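Course Handout 4: Bench Covers, Small Gears and Clean Handling
November - posted by Craig Tennant

This site uses cookies to remember your settings. By continuing you accept them. Accept | Manage

Welcome to the fourth meeting of Basic Parts Inspection. In the first three meetings we worked with shafts and keys, and now we come to the spur gear. Before any gear is measured, we must speak about the surface on which it will lie. Many students want to go directly to the calipers. I ask you to have patience with me for one page.

At the bench we use a woven cover. Bare steel can mark the tip of a tooth if the part is put down hard, and a painted bench leaves color on a bright edge. A tight, flat weave is kinder, and small parts do not roll so easily on it. The weak side of fabric is that it keeps what falls on it. Lint, grit and little crumbs of old padding stay between the threads, and from there they can go to the part.
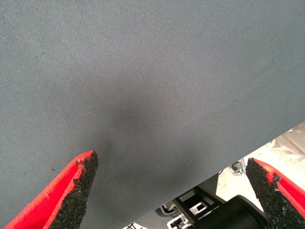 HARKSTEAD, November

Look at a gray cover from a low angle and with the lamp on one side. Dark specks on a blue-gray cloth are easy to miss when a shadow lies over them, so move the lamp once and look again. Pale lint shows better than dark dirt in most lights. I know inspectors with long experience who still look only from above, and I do not agree with them.

Cleaning the cover, in the order we use in this course:

1. Take away all parts and tools.
2. Lift the cover by two corners and shake it over the bin, away from the bench.
3. Use the lint roller in one direction, along the weave.
4. Pick up the single hard grains with tape. Do not rub them, they go deeper.
5. Wipe the bench under the cover before you put it back.

The cover is washed after each 16 sessions, without softener. Softener leaves a film, and the film comes later on the gauge pins. If you find a hole or a hard spot of glue, tell me and we change the cover.

Also check what touches the part. Padding on grips, on tweezers and in vise jaws becomes old. When its edge is crumbly, small pieces fall down, and they are then found on the cloth and between the teeth. Old padding can hold a part very well and still make it dirty - these are two separate questions, and in your report they have two separate lines.

Now the gear itself. A spur gear has straight teeth, parallel to the axis. For this course you need these words:

Bore: the hole in the center, where the shaft goes.
Hub: the raised collar around the bore.
Face (in our reports): the flat side of the gear, between the hub and the teeth. Please note that in many textbooks "face width" means another thing, the length of the tooth along the axis.
Root: the bottom of the gap between two teeth.
Tip: the outer end of the tooth.
Chamfer: a small angled cut on an edge.

Hold the gear by its outside and never put a finger or a tool in the bore before it is measured. First look at the side, with the bore toward you. Fine rings around the center are normal traces of turning. A scratch that crosses the rings is something to write down. Then count the teeth, and begin from a tooth which you can recognize again, for example one with a small mark of washable ink. The count on a small gear goes wrong more often than you expect.

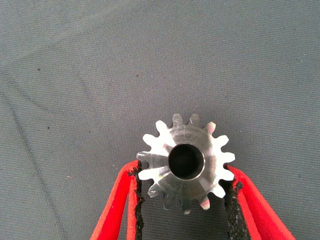 Can I decide from the color if a gear is aluminum or stainless steel?
The color is not enough, as both can have a bright silver finish under a strong lamp. Weigh the part and compare with the table in the Nnaji workbook, or ask for the material certificate.

A gear with fifteen teeth has 24 degrees from one tooth to the next (360 divided by 15). Write this number in your notes, we will need it when we speak about spacing error. A 19-tooth gear does not divide so nicely, and you will have one of those in the homework.

Bright metal also takes color from the things near it. A pink or red tint on a tip can be only a reflection. Turn the part a little, and if the tint moves, do not report it as a stain.

Homework for Sunday, by 6 p.m.: read pages 100 to 122 in the Godach reader, and make a sketch of one spur gear with all six words from the list. Students of the Rendwood group send the sketch by email, the others bring it on paper. Please put your name on the back side.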